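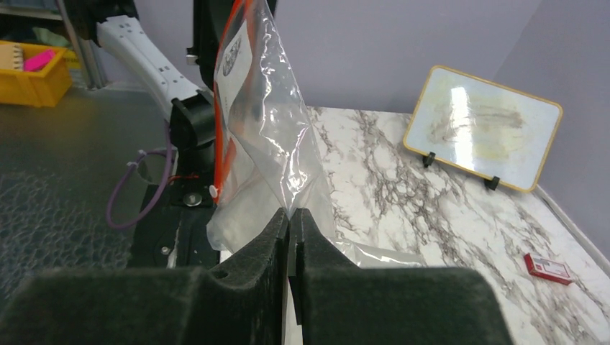

Home News Teams Events Sponsors Contact

PRESS RELEASE
September 6, 2025

Student robot club takes on the plastic bag

The Larkent Robotics Club has picked its project for the autumn — teaching a robot arm to handle zip-top bags. Pick one up by the edge, open it, put something in, close it again. Sounds easy. Clear plastic creases, slides about and shines back at the camera, so the students have plenty to do.

The club will enter the work in the Jukar Student Handling Challenge in November. Six teams in the final, 40 minutes each on the table.

"We did blocks last year and everyone was sick of blocks," said Åsmund Moen, team captain. "A bag never looks the same twice. You move it a bit and its a different shape."

Practice so far is all about the grip. The fingers have black foam padding, and the students drive the arm by hand through each move while the wrist camera records. The club has 2496 recorded tries on file and wants more than 3000 before the final. Members take turns driving, two to a session, then swap. Failed grabs are kept and labelled too.

Sixten Hägglund, who teaches the evening class the club grew out of, said the students had chosen the task themselves. "I'd have gone for something stiffer. They voted, I lost. The zip is the hard bit, we are still arguing over wether to do it with one arm or two."

Parts money for this season comes from Zeltell. Rawat is lending the club a second workbench until the final.

New members welcome, no experience needed — beginners start with cables and calibration, driving comes after. Open evening details to follow on the club's news page.

Press visits to practice sessions can be arranged, please ask a few days ahead. Interviews with the team on request, through the Contact page.

ENDS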